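Notebook, soap bench, January, 8:30 am

Continued from the previous page. The second batch of the liquid hand soap was left overnight with the lid on. In the morning it has a skin on top, thin, and under the skin it is more runny than I wished. I stirred it slowly by hand, no mixer, to keep the air out. The colour is good, like weak tea.

Thickening with salt water. I made the solution with 100 g of salt in 400 g of warm water and added it by the spoon. The first spoons did nothing that I could notice. Then the soap became thick very quickly, and one spoon later it started to go thin again. I have read of this but never had it on my own bench. So the next time I must stop earlier and wait ten minutes between the spoons. The written method from Hollden says to add everything at once, and I do not agree with it any more.

Weight of the finished soap: 534 g. I expected more. A part of it stayed on the walls of the pot, and I did not scrape.

Fragrance: the lemongrass oil from Thongdee. It makes the soap cloudy for a while and then it clears, except at the bottom. The Eltero base did not have this cloudiness last spring, but that was with a different oil, so the comparison is not fair. I would like to repeat with the same oil in both.

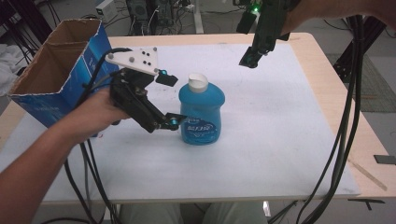
Blue bottle with white flip-top cap, on the white table.

Flip-top or pump is still not decided. With a flip-top the thick soap comes slowly and people squeeze too hard. The pump is nicer beside a sink, but it gets blocked when the soap dries in the nozzle, and this salt-thickened kind dries quickly. The Grarunier pumps have a wider tube and I want to try them before we order anything.

2:15 pm. The pH strip shows between 9 and 10, the same as yesterday. I washed my hands with it three times. The foam is low and creamy, the rinse is clean, and the skin is a little tight after. Maybe more glycerine in the next batch, but only one change at a time, please, also if somebody else continues this.

To do: label the jar of the salt solution (it looks exactly like water!), buy strips, clean the small funnel. The rest of batch 2 is on the lower shelf, with the lid not fully closed.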